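Progress Report to the Cabral Fund
Clear Desk Pilot, Isley Building, Second Period
Prepared by Jerome Manalo, Murunard Workplace Services

Summary

You asked for a plain account of whether the clear desk pilot is worth a third payment. My answer for this period is that I can't make that case yet. The work has been done on schedule and we have spent what we said we would spend. Whether people at Isley are any better off for it is a separate matter, and the evidence is thinner than the first report suggested.

The idea we were funded to test is simple. Shared tables are stripped back to what the next person needs, everything else goes to a shelf or a side table, and whoever sits down starts with a clear top. The first report called this "a new culture of work." I would call it tidying, and I would like the fund to judge it as tidying.
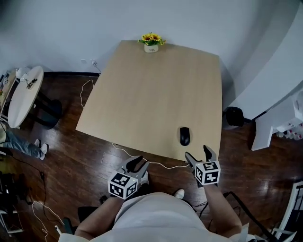 Progress Report No. 2

Money spent

We have drawn $368 of the $400 set aside for small purchases. It went mostly on flowers, pots, cable clips and labels. I signed for all of it, including the flowers, which I argued against in July and still would. They are cheerful and they need no care, but a yellow sunflower in a white pot doesn't clear a desk. The supplier, Kukeck, would not take back unopened clips, so those stay with us.

The tables cost the fund nothing. They came with the building and they suit the purpose well enough: pale tops that show clutter quickly and wipe down without trouble.

What was done

Each shared table was cleared once by our team and then left to the people who use it. We went back without notice to look at the tops. The rule allows a plant at the wall end and a mouse within reach of the chair. Chargers, lamps, cups, mail and spare leads are supposed to live elsewhere.

On the return visits, 91 percent of tops passed. I would be careful with that number. It was taken by the same people who wrote the rule, and it looks only at the tabletop.

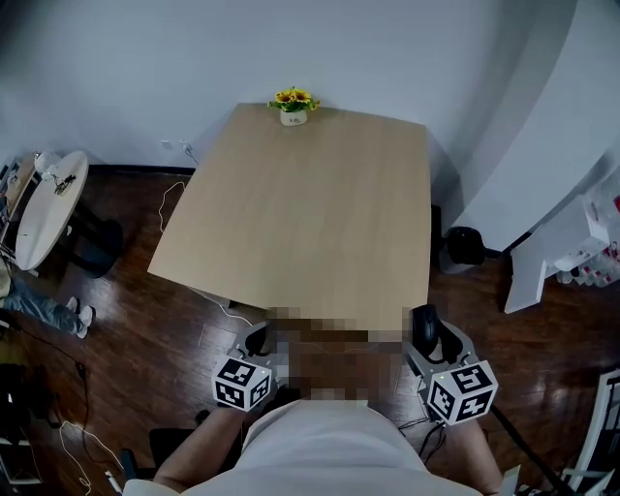 Side tables and shelves are where the trouble went. A clear top is easy to get if you can move the mess three feet to the left, and from what I saw on my rounds a fair share of the so-called improvement is exactly that. The first report didn't look at side tables at all. I have asked that the next check cover every surface in the room and the floor as well, and I expect the pass rate to drop when it does.

Cables

This is the weakest part of the pilot. The plan promised that leads would be fixed under the tabletop and brought down one leg to the outlet. On most tables that hasn't happened. The adhesive clips let go of the underside, some within days, and people pull a lead free when they want more slack for the mouse. A thin white cable over the near edge and across a dark wood floor is at least easy to spot, but it is still something to catch a foot on. I don't think more clips of the same kind will fix it, and I won't be asking for them.

Two options are open. One is a screw-on tray under each table, which the building manager would have to approve. The other is a wireless mouse and no lead at all. The second is less work and would make most of this section unnecessary. I can't say why it wasn't in the original plan.
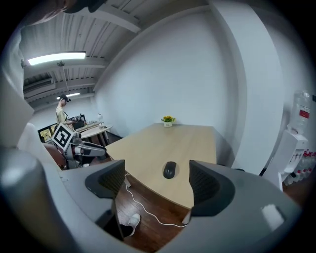
What users told us

We left comment cards at the tables and held one open hour at 4 p.m. Turnout was poor. The comments that did come in were mild. People like sitting down to a clear surface. Several said they had been clearing it themselves before we arrived, and one asked what the grant was for. I don't have a strong reply to that.

A few said the rule is too strict for anyone staying a full day, with no place for a notebook or a drink. I agree, and the rule has been loosened so that anything in use may stay out until the person leaves.

Nobody reported getting more work done. The first report forecast that they would. I have taken that line out of our goals, as we never had a way to measure it. 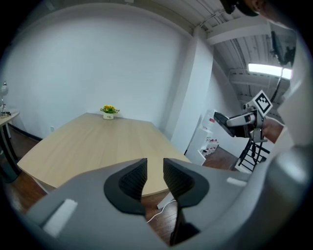

Should the fund release the third payment now?
Hold it until the next check has been done with side tables and floors included. The remaining $32 will cover us until then.

Next steps

Repeat the check with someone from outside the team doing the looking.
Get a yes or no on under-table trays from the building manager.
Try a wireless mouse at one table for the whole period and compare it with its neighbor.
Buy no more flowers.

I will send the results of the wider check with the next report, along with the receipts. If the pass rate falls below half, I will recommend that we close the pilot and hand the written rule to Isley to use as they see fit.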